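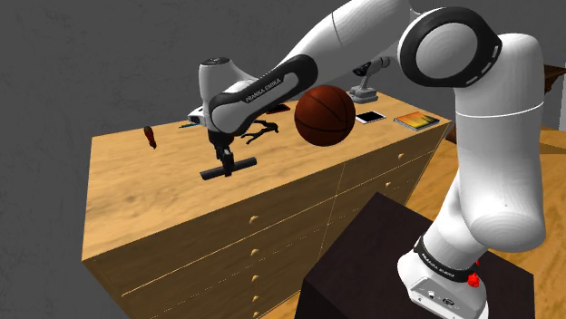 Do you need to record demos at full speed when you teach an arm by teleop?

Slow, steady demos train better than fast ones for most tabletop jobs, as long as the speed stays the same from one demo to the next.

Forums > Teaching and Teleop > Simulation > Thread

Reply by harrow_lane

I'm the one who asked. Some background so people can tell me where I'm going wrong. I'm driving a simulated Franka in the Cundarine package with a SpaceMouse. The task is clearing things off the top of a dresser: basketball, phone, book, pen and a few smaller things. I recorded my first set as fast as I could manage and the trained policy overshoots on almost every grasp. It gets over the object, goes past it, comes back and closes on air.

Reply by tsmits

Overshoot like that is usually in the demos. Play a few back and watch the last few inches before each grasp. If you were correcting yourself there, the policy learned the correction too.

Slow down on the approach, stop over the object, then go straight down. You can move faster on the carry.

Tineke Smits

Reply by gantry_pete

I disagree with the slow advice. Slow demos give you a huge number of frames where the arm hardly moves. The policy learns that standing still is a fine thing to do and then you get an arm that parks over the phone and never comes down. I've had this happen on two projects.

Reply by tsmits

That's pausing, and it's a separate problem from speed. Trim the frames where the commanded motion is close to zero and the gripper state doesn't change. We do that on every set before training.

Reply by gantry_pete

Trimming helps. It also throws out the real waits, like when the fingers are still closing. Then it lifts too early and drops the thing.

Reply by tsmits

Keep the frames for as long as the fingers are moving, plus a short margin after. I said gripper state for that reason.

Reply by A_DeGraaf

Both problems are easier if you guide the arm by hand. On the real arm at Avcombe we push it through the motion and record the joint angles. Your hand slows down near an object without you thinking about it. With a SpaceMouse you spend your first few weeks learning the SpaceMouse.

The drawback is that your body is in the camera view. We replay the joint path afterward with everyone standing clear and record the camera on the replay. It doubles the time and the replay misses sometimes, so those get thrown out.

Reply by harrow_lane

I can't hand guide, it's all in sim.

Reply by A_DeGraaf

Missed that, sorry. In sim you could use a leader arm. The small Staniforth one works, but the joints don't match a Franka one for one so you need the mapping file. Check joint 4 first, ours had the sign flipped.

Reply by mudlark77

How many demos do you have, and are the objects in the same spots each time? The start positions matter more than the speed in my opinion. I had 3593 demos from a shared set and they were worse than my own small set, all because the objects barely moved between runs.

Reply by harrow_lane

Positions are random within a small area. The ball moves the most. Is a basketball even a reasonable object for this gripper? I have trouble with it myself.

Reply by gantry_pete

Drop the ball. A full size basketball is much wider than a Franka hand opens. If you're getting it off the surface at all, look at your contact settings before you train on it. You may be recording a grasp that could never happen on hardware.

Reply by tsmits

Agree with Pete on that one. Push it if you need it moved, and record pushing as its own task with its own label. Don't mix it in with the grasps.

Reply by harrow_lane

OK. Took the ball out and recorded a new set this afternoon with slow approaches. Also turned the SpaceMouse gain down from 3 to 2, which made it a lot easier to stop over the pen. Trained with the idle frames cut. The overshoot on the phone and the book is mostly gone. The pen is still bad. It comes down beside it and closes.

Reply by mudlark77

What camera are you using for the pen? From a side view there's very little to see on something that thin. Add a wrist camera and re-render the same demos. You don't have to record them again if you saved the states.

Reply by harrow_lane

I saved states. Will try the wrist view tonight.

Reply by gantry_pete

Still think you should record a few at normal speed and compare. Same objects, same start positions, only the speed changed. Post the success rates for both if you do it.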